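Divach Nesting Bowls – Frequently Asked Questions

Which bowls are in the Divach set?
The set has three bowls: one light blue, one pale green and one pink. They are sold together. Single bowls are available as replacements through the parts page, item 344 for blue and item 636 for green. Pink is out of stock until June.

Do the bowls fit inside one another?
Yes. They stack in any order, and the colors do not have a fixed place in the stack.

Can I put them in the dishwasher?
Yes, on either rack. Place them face down and leave a gap between them. Bowls that are washed while nested will not get clean in the middle.

Can I use them in the microwave?
For reheating, yes, up to two minutes at a time. Do not use them in an oven or under a broiler.

My bowls are stuck together. How do I separate them?
Run warm water over the outside of the lower bowl for a minute, then twist the upper one gently. Do not pry them apart with a knife. If they were stacked damp, they may need a second try.

Is it all right to stack them before they are dry?
We recommend drying them first. Water held between two bowls leaves marks and can start to smell after a few days. A towel is fine if you are in a hurry.

Will a dish rack made for plates hold the bowls?
Most will. A rack with vertical slots, such as the Villanueva, is made for plates, but a bowl can be leaned in it on its side if the slots are wide enough. Check the slot width on the product page before you order. 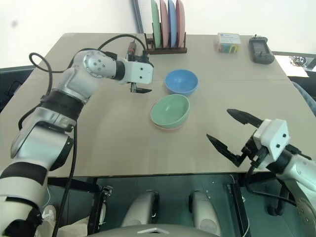 Wooden racks need some care of their own. Wipe the rack down once a week and let it dry standing up, away from the stove. Oil it when the wood looks dull – food-safe mineral oil is best.

Will the bowls scratch a wooden table?
The base is smooth and has no raised ring. Grit caught underneath can still scratch, so wipe the table first and lift the bowls when you move them.

How do I remove tomato or curry stains?
Mix baking soda and water to a paste, leave it on for an hour and rinse. Scouring pads will dull the finish.

Where do you ship from?
All Prirkasport kitchen orders ship from our Drorkthorpe warehouse, Monday through Saturday. Orders placed before noon go out the same day.

Can I return an opened set?
Yes, within 30 days, as long as all three bowls are included. Replacement bowls bought singly can be returned only if unused.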